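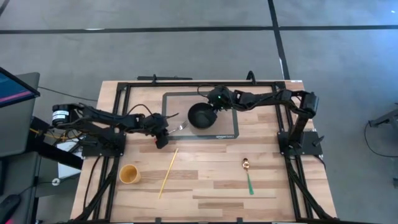

Chapter 4
Gathering Examples: What the Count Leaves Out

Anyone who sells a learning system will tell you how many examples it was trained on. The number is usually large and usually comes early in the talk. It is a fair question to ask what one of those examples was, who made it, and whether the next one was any different. In my experience the answer takes much longer to get than the number did.

Chapter 3 treated a set of examples as something you already had. You split it, you trained on one part, you tested on the other, and you argued about the score. This chapter goes back a step and deals with how such a set comes into being when the task is a matter of arms, grippers and ordinary kitchen things. The mathematics is light. The trouble lies in the habits of the people doing the work, and those habits get into the data whether or not they are written down.

4.1 What is one example?

For the purposes of this book, one example (also called an episode or a demonstration) is a single recorded attempt at a stated task, from a starting layout to a stopping point. It holds what the cameras saw, where the joints of each arm were, and what commands were sent. It also holds a label, and the label is where we should slow down.

Take a plain instruction such as "put the fork in the pan". Does it matter which arm picks up the fork? May the other arm steady the pan? If the fork lands across the rim and stays there, has the task been done? Two operators sitting side by side will answer these differently, and each will think the answer too obvious to mention. A learning system trained on both has been given two tasks under one name.

The usual defence is that the system will "average it out". Sometimes it does. An average of two sensible ways round an obstacle can also be a path straight through it, as the worked problem in 4.6 shows.

Consider the Tradden set, which we shall use throughout Part Two. It is a collection of tabletop episodes made with a pair of arms, and its published size is 667. When my students went through it in March, they found that the written task sheet had been changed partway through and that the episodes on either side of the change had been pooled. The earlier sheet said "clear the table". The later one said which items were to go where. There is nothing dishonest in that. But 667 is the size of a heap, and whether it is the size of a data set depends on what you want to learn from it.
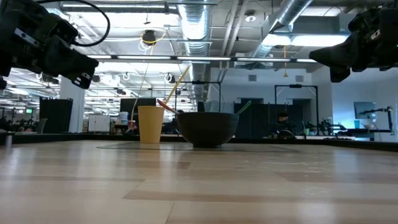 4.2 The layout problem

Before each episode somebody has to set the table. Most written plans say that items should be placed "at random", and most people cannot do it. We put the cup where the cup was last time. We leave a polite gap between things. We turn handles so that they are easy to grasp, partly out of kindness to whoever is driving the arms and partly because a failed attempt has to be done again.

The result is a set in which the hard cases are missing. A spoon under the lip of a bowl, a cup on its side, two sticks lying across each other — a home is full of these and a training set often has hardly any. A system tested on layouts made by the same hands will score well, and the score will tell you very little.

There are remedies, and none of them is free. You can draw the layouts by computer beforehand and make the person follow a printed card. You can have one person set the table and another run the arms. The Vulcombe protocol, set out in full in 4.4, does both, and asks for a fresh card every 15 episodes. Operators dislike it. It is slow, and some of the cards ask for layouts that are close to impossible. I still think it is the best of the methods covered here, though I would not put much weight on the claims made for it until someone outside the group has repeated them.

4.3 The operator as a hidden variable

People get better at driving arms. They also get tired, bored and fond of certain moves. An operator in the first hour tends to hesitate above an object and correct the grip. By the third hour the same operator comes in fast from the same side every time. Both sorts of episode go into the folder, and unless the order has been kept, you cannot tell them apart later.

Many teams throw away the hesitant ones as poor work. I would ask you to be suspicious of this. The hesitations show how to recover from a bad approach, and a system that has only seen clean approaches has no idea what to do after a slightly dirty one. In the Korneck exercise at the end of this chapter you will train on 20 smooth episodes, then on 12 smooth and eight clumsy ones, and compare the two. Please write down your guess before you run it. 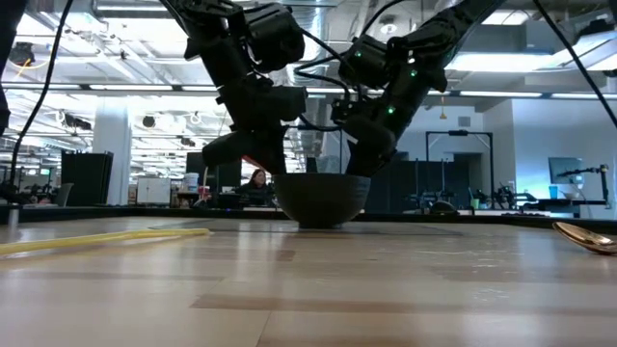
Hélène Kowalchuk, on reading a draft of this section, objected that I make it sound as if nobody in the field has noticed. Her own group, she wrote, keeps every failed episode and marks it as failed, and the marking costs them more than the recording does. She added that a small team with one pair of arms cannot always afford to be pure, and that a flawed set which exists will teach you more than a perfect one still being planned.

I accept the second point more readily than the first. Keeping the failures is good practice, but a mark that says "failed" is still somebody's opinion, formed in a second or two at the end of a long session. Ask what the rule was. Ask whether it was the same rule at the end as at the start. If the rule was never written down, treat the marks as hints.

Before going on to 4.4, read the task sheet for the Roy set in Appendix B and try to follow it with a bowl, a cup and a spoon on your own desk. Note each place where you had to decide something the sheet did not settle. Keep the list, as you will need it for Exercise 4.2.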